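May, started just after nine in the morning

Onion skins again! I know I promised everyone on the Unoso blankets that I'd move on to weld and madder before the summer, but the last lot of gold came out so much flatter than the shade card that I can't leave it alone, and we have sacks of skins left from the greengrocer on Maldonado Street, so I may as well use them up while I work out what went wrong.

The wool is the Cenura two-ply, undyed, from the same delivery as last time (the one with the slightly creamy skeins at the bottom of the box, which I've kept apart). It is lovely stuff to handle but it does hang on to its spinning oil, and I have a strong suspicion that I was lazy about washing it before the last batch. So today everything had a proper long soak with wool wash, two changes of water, and then a good hour left alone in the sink while I wrote up the labels.

## Weighing out

Dry wool, all skeins together: 1350 g. Dry skins: 599 g, brown ones only, with the red ones picked out and put in the paper sack by the door. That is a good deal less than weight for weight, I do realise, but the gold we want is a soft one and I'd sooner dip twice than overshoot.

I'm also making a small side bath with 356 g of the wool held back from the main pot, to see what happens when the skins are simmered for much longer before the yarn goes in. Old recipes seem to disagree about this quite cheerfully. One of my books says half an hour is plenty and another wants them left overnight, and last time I split the difference and wrote down neither, for which I could kick myself.

The skins for the mini-samples (the little tied hanks that go on the shade card) get a pan of their own, and the small navy one is the right sort of size for that.
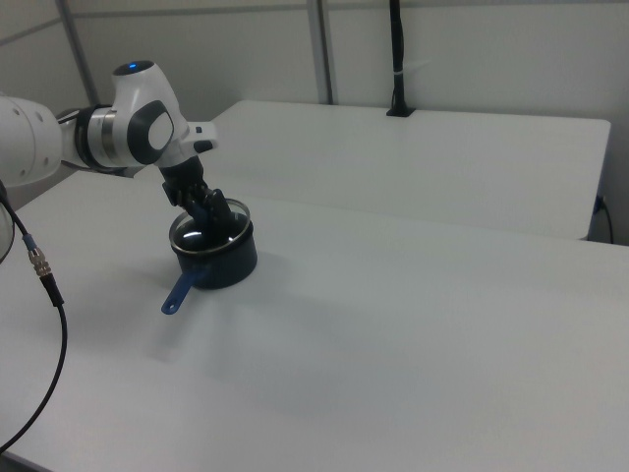
## Mordant

Alum, as usual, with no cream of tartar this time. I left it out on purpose, as I'd like to know if it was the tartar that pushed the last batch towards lemon. The alum was dissolved in a jug of hot water first and stirred until I couldn't feel any grit, then topped up in the big pot with rainwater from the Prunden butt. Please, if anybody else is using the butt, put the lid back on afterwards. I fished out a great many leaves.

Wool in damp, heat brought up slowly, held just under a simmer for an hour, then left to cool in the pot while I had my lunch. It came out feeling soft and not at all sticky, so I think I have finally got the amount right.

## The baths

- Main bath: skins simmered for an hour, strained through the old net curtain, yarn in, held gently for another hour. A good warm amber while wet, but I've been fooled by wet wool before and shall say no more until it has dried.
- Side bath: skins simmered all morning. The liquid went a deep, foxy brown and smelt like the end of a soup. The yarn took it up very quickly, a bit patchy near the ties, so next time the ties want to be looser.
- Mini-samples: one plain, one with a drop of iron water, one with a pinch of washing soda. The iron one turned olive almost at once and is my favourite by miles. I'd love a whole cushion in it. Lids are worth using at this size, as so little water is lost to steam that you can go off and rinse something else.
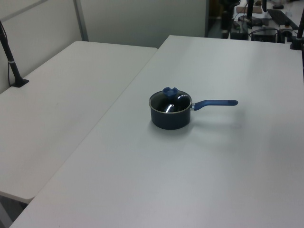

## For next time

The big pot takes roughly 2 hours to cool enough to get your hands in, so don't start one after three unless you fancy staying late. I've hung the skeins on the back rail, away from the window, with a label on each one saying which bath it had. Please leave them there until they are bone dry, and resist squeezing them (I shall be trying to resist it too).

Still to do: wash a snippet of each, tape one half of each to the kitchen window with the other half shut in a drawer, and compare them with the old shade card once the light has had a fair go at them. We need more string, and somebody ought to sharpen the good scissors.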